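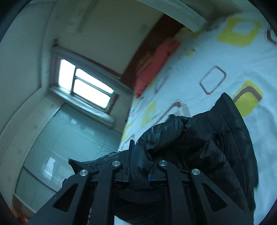 A puffer jacket is easy to fold badly, and then it takes half of the suitcase. I lived two winters in Bragança with only one small wardrobe, so I had to learn a method which works. The bed is the best place for it, better than a table, for the jacket needs space for both sleeves. A black jacket bunched up on a light printed sheet is easy to work with, as you see well where the fabric ends and if there are loose threads to cut before you start.

## What you need

- the jacket, fully dry
- a bed or other flat, clean surface
- small scissors
- a cloth bag (I use the Larero one, size 2, but an old pillowcase is also good)

## Steps

1. Empty all the pockets. Close the zipper until the top.
2. Cut the loose threads short. Do not pull them, or the seam can open more.
3. Lay the jacket with the front down and make the back smooth with your hands.
4. Fold the sleeves over the back, one on the other. If there is a hood, fold it down too.
5. Press slowly from the bottom to the collar, so the air goes out. Wait a little and press again.
6. Fold one side to the middle, then the other side.
7. Roll from the bottom, not too tight, and put the roll in the bag.

My own jacket weighs 439 grams and the roll goes in the side part of my Trutetti backpack. A thicker one will need a bigger bag.

For the summer, do not leave it rolled. I hang mine in April and roll it again in November, when I travel. If it looks flat after the trip, shake it well and leave it on a hanger for one night.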